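Print this page | E-mail this page

Healthy Corner Grocery Project: Progress Report to the Farías Fund
3/31/20

12 shares | 3 comments

The grant agreement asks for a report on whether the project is "on track." I'd rather say what has been done and leave that phrase alone. The plan was to get fresh produce and gluten-free basics onto the shelves of small grocery stores in the Vitow neighborhood, and to see if people would buy them. The first part has mostly happened. I have doubts about the second.

Stores

Three stores signed on in December. All three are still in, although one has moved our shelf twice and it now sits next to the motor oil. The agreement says "eye level, near the entrance." The owner says his entrance is where the lottery machine goes, and I don't think a second letter will change that. The other two put the shelf where we asked. One of them also gave us half a cooler door, which we hadn't requested and which has done more for lettuce than anything in the original proposal.

Products

We proposed to stock 100 items per store. The real figure at the last shelf check was 46 at the best store and fewer at the others. The proposal was written from the distributor's catalog, and a good part of that catalog turned out to be sold by the full case only. A store that sells two bags of rice flour a week can't take a full case. Clendia, the distributor, has agreed to split cases on some dry goods and charges a handling fee for it. The fee is in the budget table under "other," where I would not have put it, but the form has no better line.

Bread is still a problem. The gluten-free loaves come frozen, the stores thaw them and put them out, and the date on the label then means very little. We asked for loaves to be kept in the freezer with a sign on the shelf. One store did it. Sales there went down, and I can't tell if that was the freezer or the price.

Sales

The earlier summary said that 83 percent of shoppers surveyed "would buy healthier groceries if available." I would be careful with that number. It came from people stopped outside a free tasting table, with a cracker in one hand. Register data tells a plainer story. Bananas, onions, eggs and potatoes sell. Bagged salad sells when it's marked down. Quinoa does not sell at any price we have tried, and I recommend we stop ordering it.

Two of the stores can export sales from their registers. The third writes things down in a notebook, and the pages for most of January are missing. I have left that store out of the January totals instead of guessing.

Tracking software

The fund paid for a year of Ketik, the inventory program, on the promise that it would cut spoilage. So far I can't show that it has. It works out a suggested order from past sales, and when past sales are small the suggestions jump all over the place. One week it wanted no tomatoes, and the next week it wanted enough for a restaurant. Owners have gone back to ordering by eye and typing the numbers in afterward to keep us happy. If the subscription is renewed, I'd want to see a full quarter of waste logs first. 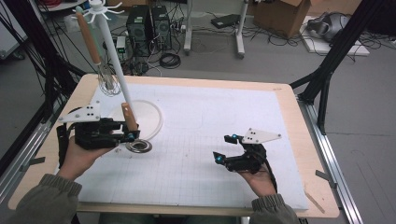 Waste logs themselves have been kept on and off. The sheets are too long, and I take the blame for that. A shorter version went out this month, with one line per day and a box for the reason.

Recent weeks

March numbers are up sharply in every store, and I'd ask the fund not to read them as success. People were buying everything. The gluten-free pasta sold out after the regular pasta did, which says little about who will want it in June. Tastings are canceled, and shelf checks are being done by phone, so the product counts above may be generous.

Budget

Spending is under plan, mainly on tastings and printed recipe cards. I'd like to move the unspent tasting money to delivery, where the stores have asked for help. A revised table is attached.

Next period

Drop quinoa and the slowest of the flours. Get the split-case price from Clendia in writing. Ask for a second cooler door. Decide on Ketik. The question of the motor oil shelf is open, and I would take advice on it.

E-mail this page | Print this page | 3 comments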